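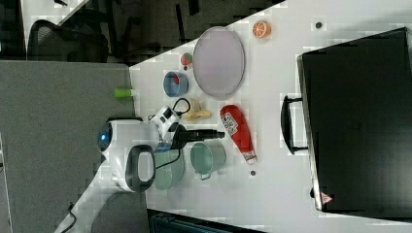 Onde guardar a cozinha de brincar quando a casa é pequena? Numa caixa baixa e sem tampa, na prateleira onde a criança chega sozinha.

18 de dezembro, por Asmaa Samir
Tempo de leitura: 2 minutos

Foi o que aprendi cá em casa, depois de meses a tropeçar em morangos no corredor (e a pisar um, descalça, às escuras!). Em maio resolvi despejar tudo em cima da mesa e olhar a sério para o que tínhamos. Gastámos uma tarde inteira naquilo e foi das melhores tardes do ano.

O meu primeiro instinto era separar por categorias, fruta para um lado, loiça para o outro. O Karim Ait Ali, que tem uma lojinha de brinquedos chamada Brovari e uma paciência infinita para as minhas perguntas, convenceu-me a juntar as coisas como se juntam numa refeição: um prato grande, uma tigela, fruta, um frasco de ketchup. E resulta, porque a brincadeira começa logo ali, sem ninguém andar à procura de nada.

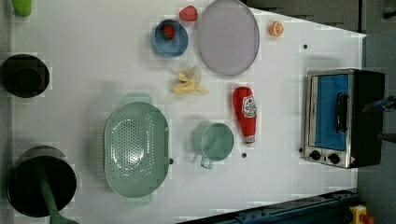 Prato oval, morangos, meia laranja e ketchup: o almoço está quase na mesa.

O escorredor foi a peça que mais me surpreendeu. Eu achava que ia ficar esquecido e afinal serve para lavar fruta imaginária durante horas, às vezes serve de chapéu. A caixa custou-me 17 euros e tem 24 centímetros de altura, já no limite do razoável. Mais funda do que isso e a casca de banana desaparece até ao Natal seguinte!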